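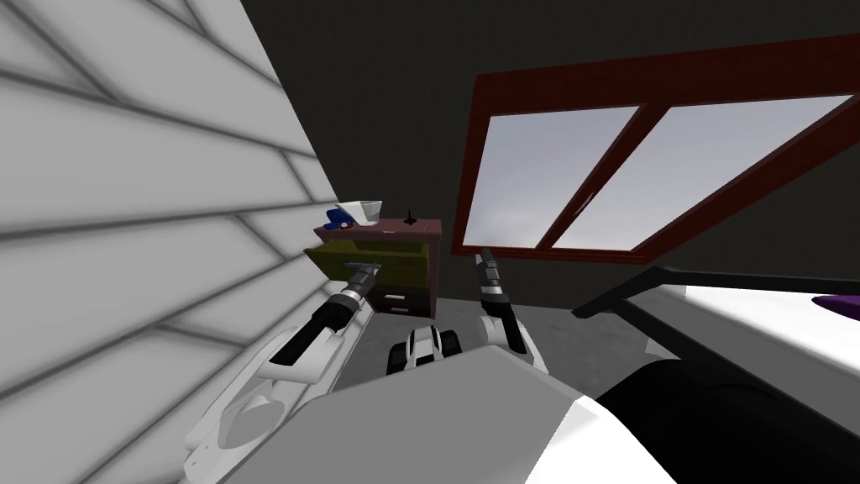 4. Where the Corrections Went

4.1 Placement

Readers of the two papers in our sample, the Loklow Ledger and the Drevavgate Evening Post, were told for decades that mistakes would be "promptly and prominently corrected." Both papers printed this promise on page two. Neither was in the habit of printing the corrections there.

We read 400 issues and found 200 published corrections. One every other issue is a respectable rate for papers of this size, and it would be more respectable still if we believed it covered all the errors. It plainly doesn't. The Ledger spelled the name of the same county road three ways in a single summer and corrected it to a fourth.

Of the 200 corrections, 49 ran on page two. The rest turned up wherever a column came out short: under the bridge results, beside the tide table, and on one occasion inside the border of an advertisement for the Drultier furniture store, where it could be read as a statement about recliners. Former Post staff described the practice as "finding it a home." The makeup editor kept a tray of corrections already set in type, sorted by length and not by date, and pulled from it as holes came up. A short correction could therefore run the next day. A long one, which generally meant a worse mistake, might wait weeks for a hole big enough to hold it. 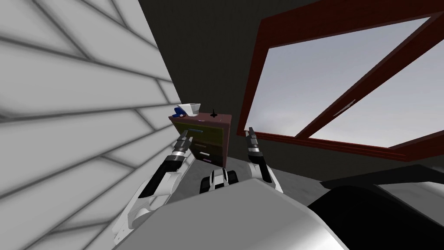 Figure 2. Small nightstand with muted olive-green drawer fronts against a dark back wall.

4.2 Wording

We sorted the corrections by whether they repeated the original error. Style guides disagree on this point. Some hold that repeating a falsehood spreads it, while others hold that a reader who is never told what was wrong can hardly feel corrected. The Ledger took the first view with real conviction. A typical item reads, in full: "The fire chief was incorrectly identified in a recent story. The Ledger regrets the error." The fire chief is not identified here either.

The Post preferred to repeat everything, sometimes with additions. Its correction to a wedding notice ran longer than the notice, introduced a new misspelling of the groom's mother, and was itself corrected in October of the same year. We counted this as two corrections, after some argument. The second coder, Zoltán Simon, wanted to count the groom's mother separately and was outvoted.

Blame was the other matter. In 70 of the 200 items the paper named a culprit, and it was seldom the paper. Sources supplied wrong information, the telephone line was poor, a printer's error occurred. Columnists were a case apart. They liked to confess in their own space, cheerfully and at length, and usually came out of it looking rather well. One Post columnist got three separate columns out of having put a lighthouse on the wrong side of the harbor. We left these confessions out of the count, but they were easily the most widely remembered corrections among the readers we interviewed, several of whom could still say which side.

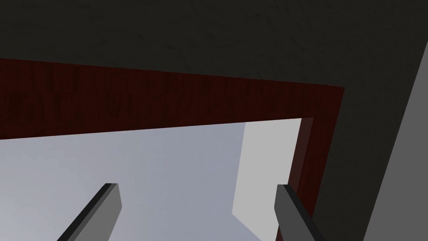 4.3 Borders and boxes

The Post changed its practice when a new editor decided that corrections should be boxed. The box had a heavy black rule on all sides and a fixed spot at the foot of page two, and for a while it did what was asked of it. Readers noticed it. They may have noticed it too well, as a thick border tends to get looked at before whatever it goes around: with a broad bar of dark red wood grain, all streaks and knots and near-black blotches, the eye settles on the bar and gets to the opening later. Several letter writers complained about the box as ugly or alarming without mentioning a single thing printed in it. One asked who had died.

The rule was thinned, then dropped, and the corrections drifted back toward the tide table. Our index, built on the Szalai clipping file and closed in December 2019, shows no matching change in how many were printed, only in how far a reader had to go to find them. The Ledger never tried a box. Its page-two promise stayed up throughout, in slightly larger type after each redesign.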